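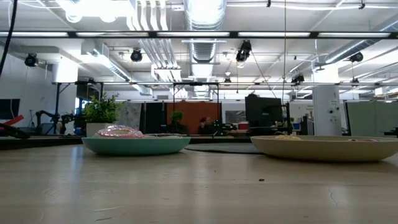
NOTAS PARA LA CHARLA — Hablar con la boca llena de confianza: acento, velocidad y a quién creemos

Julio, después del café. 18 minutos justos, dejar 5 para preguntas. Llevar agua!!

0. Arranque

No empezar con agradecimientos largos. Saludo, nombre, y directo a la pregunta: ¿cuándo fue la última vez que creísteis a alguien por cómo lo dijo? Esperar. Contar hasta tres por dentro aunque dé apuro.

Anécdota de la llamada del banco (versión corta, la larga se comió la charla de Zernik).

1. De qué va esto

Credibilidad percibida. No si alguien miente o no, eso es otra charla y la da otra gente. Me interesa lo que decide el oyente en los primeros segundos. Decirlo despacio porque luego en preguntas siempre sale lo de detectar mentiras.

Tres cosas que miramos: velocidad del habla, pausas, acento. El tono lo dejamos fuera, explicar que no daba tiempo a todo.

2. Cómo se hizo

40 participantes. Todos oyen las mismas frases, datos sueltos tipo trivial, cosas que casi nadie sabe seguro (profundidad de un lago, año de un puente). Puntúan de 1 a 6, de «falso seguro» a «cierto seguro». Sin punto medio — a propósito, obliga a mojarse.

Las grabaciones las preparó Marites Manalo, mención aquí y otra vez al final. Ella montó las versiones rápidas y lentas y se peleó con el ruido de fondo lo que no está escrito.

Pausa larga antes del dato / pausa larga después del dato. Hacer la demo en directo con la frase del lago. Ojo no correr, la última vez me salieron las dos iguales y se rieron.

3. Lo que salió

— Rápido gana a lento, pero poco. Si va demasiado rápido se pierde la ventaja. Enseñar la curva, no leer los ejes.

— Pausa ANTES del dato: baja la credibilidad. Suena a que lo estás buscando.

— Pausa DESPUÉS: no hace nada, o sube una pizca. Yo no pondría la mano en el fuego.

— Acento: lo más incómodo. Acento poco familiar, puntuación más baja, misma frase y mismo dato. Cuando avisamos de que la persona solo leía un texto ajeno, la diferencia se reducía pero no desaparecía. Parar aquí. Es lo importante de la charla, que no pase volando.

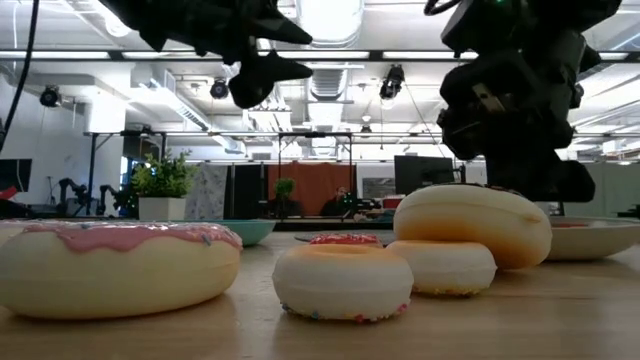
Mesa con dónuts.

4. Por qué puede pasar

Dos explicaciones, no casarse con ninguna.

Una, prejuicio hacia el grupo. Otra, esfuerzo: si cuesta más procesar la frase, el cerebro lo apunta como «menos verdad». Probablmente las dos a la vez. El diseño no las separa bien, decirlo yo antes de que lo diga la segunda fila.

Si preguntan por Buthelezi: sí, lo conozco, mide otra cosa (simpatía, no veracidad). Buena idea cruzar los dos, no lo hemos hecho.

5. Peros

Muestra pequeña. Casi todos estudiantes, misma ciudad. Frases leídas, no conversación de verdad. Sin cara, solo voz — con vídeo a saber. Y un solo idioma.

No pedir perdón por todo esto, enumerar y seguir.

6. Para qué sirve

Entrevistas de trabajo por teléfono. Consultas médicas. Testigos. Elegir UNO y contarlo bien, creo que entrevistas. El caso de Bavusel si voy bien de tiempo: quitaron la primera llamada y pidieron respuestas por escrito. No tengo datos de si mejoró, no insinuarlo.

Consejo práctico si lo piden: con un acento que no conoces, darse un par de minutos de escucha antes de juzgar nada. El oído se acostumbra bastante deprisa.

7. Cierre

Volver a la llamada del banco. Gracias a Marites, gracias a la gente de Rotwood por la sala de grabacion. Dejar puesta la diapo del correo.

Si sobra tiempo: el audio de la frase invertida. Si falta: saltar el 4 entero menos lo del esfuerzo.

Comprobar antes el sonido de la sala. Cable mini jack en la mochila azul, adaptador también.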